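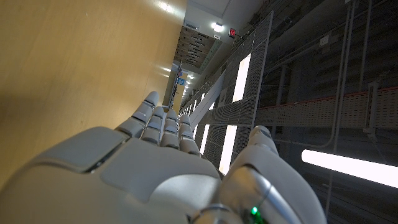

Week 4 handout: Inventory, or Where the Money Sleeps
Introduction to Small Business Accounting

Bring a calculator. The one on your phone is fine until the midterm, when phones go in your bag and you discover you no longer know where the percent key is.

1. What counts as inventory

Inventory is stuff a business holds in order to sell it, or to turn it into something it will sell. A desk in a furniture store is inventory. The same desk in the back office, with the manager's lunch on it, is equipment. Accountants care about what you mean to do with a thing, and they expect you to have written it down.

Three kinds come up in this course. Raw materials are waiting to be made into something. Work in process is half made. Finished goods are done and waiting for a customer, some of them for a very long time. Pencils, printer ink and mop heads are supplies. Every year a third of the class puts the mop heads in inventory.

2. Our running case

Drendon sells lamps. It buys them from two suppliers, Stokitora and Montoya, and the price goes up with every order. In August its purchases of the basic desk lamp looked like this:

First order, from Stokitora: 100 lamps at $8
Second order, from Montoya: 100 lamps at $9
Third order, from Stokitora: 100 lamps at $11

So 300 lamps cost $2,800. Drendon began the month with none on hand and sold 200. The lamps are identical. The question is what the 200 cost, and the annoying part is that there are several right answers.

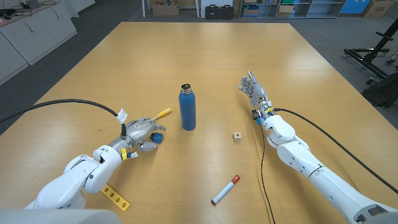 3. Three ways to answer

First in, first out (FIFO). Pretend the oldest lamps leave first. Cost of goods sold is 100 at $8 plus 100 at $9, or $1,700. Ending inventory is the last hundred, $1,100.

Last in, first out (LIFO). Pretend the newest leave first. Cost of goods sold is 100 at $11 plus 100 at $9, or $2,000. Ending inventory is $800. Allowed in the United States, not allowed under international standards, and beloved by companies with rising costs and a tax bill.

Weighted average. Divide $2,800 by 300 and get $9.33 a lamp, rounded. Cost of goods sold is $1,866.67 and ending inventory is $933.33. Do the rounding at the end. If you round to $9.33 first and then multiply, you will be 67 cents short on cost of goods sold, and you will spend your evening looking for it.

Check your work each time. Cost of goods sold plus ending inventory has to come back to $2,800. If it doesn't, a lamp has gone missing on paper, where they are much harder to find than on a shelf.

Note the word "pretend." The clerk can grab whichever lamp is nearest. The method describes how costs move through the books, and the books have never been to the stockroom.

4. Counting

A perpetual system updates with every sale. A periodic system waits until the end of the period, when everybody comes in early and counts. Perpetual systems still need a physical count, as theft, breakage and bad typing do not generate receipts. 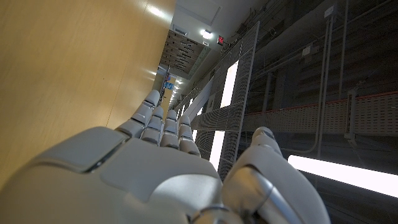
Suppose the books at Trudine, Drendon's competitor across the street, say 1093 lamps and the count says 894. The gap is 199 lamps, and the polite name for it is shrinkage. Count again before you accuse anyone. Look for boxes logged twice, returns that were never entered, and goods that were billed but are still on a truck.

Goods on a truck belong to somebody. Under FOB shipping point, the buyer owns them once they leave the seller's dock. Under FOB destination, the seller owns them until they arrive. This will be on the quiz, and so will the lamps.

5. To hand in

Problem A. Redo section 3 with 250 lamps sold. Show all three methods and the check.

Problem B. Trudine's lamps cost $11 each. Write the journal entry for the missing 199. Debit first, please, and indent the credit.

Problem C. Drendon's owner wants to use FIFO for the bank and LIFO for the tax return. Look up the LIFO conformity rule and answer her in one paragraph, politely.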